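Why Do We Sort Things Into Groups?

Reading time: 2 minutes

Talulby Children's Learning Library
Updated 12/7/23

Sorting means putting things together because they are alike in some way. People sort every day. Socks go in one drawer and spoons in another. A library keeps its books about animals on one set of shelves and its books about space on another, so that readers can find them.

The way in which things are alike is called a rule. A rule may be about color, size, shape, or use. The same things can often be sorted by more than one rule. A lemon and a tennis ball belong together if the rule is "yellow." They belong in different groups if the rule is "food."

Scientists sort as well. They place living things in groups by looking at how their bodies are built. A bat can fly, but it has fur and feeds its young with milk. For this reason it is grouped with mammals and not with birds.

Some things do not fit neatly into any group. When this happens, a sorter may change the rule or make a new group. 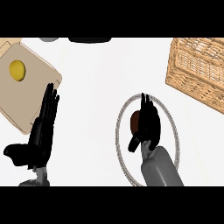 You can practice sorting at home. Ask an adult for 12 buttons and 2 bowls. Choose a rule and keep it secret. Place each button in one bowl or the other, and ask someone in your family to guess the rule. Then mix the buttons together and begin again with a different rule. Buttons are small, so keep them away from babies and pets.

Words to know
Mammal: an animal that has hair or fur and feeds its young with milk.
Rule: the reason that things are placed in the same group.

Shared 1131 times

Contact Us | © Talulby Children's Learning Library | Back to top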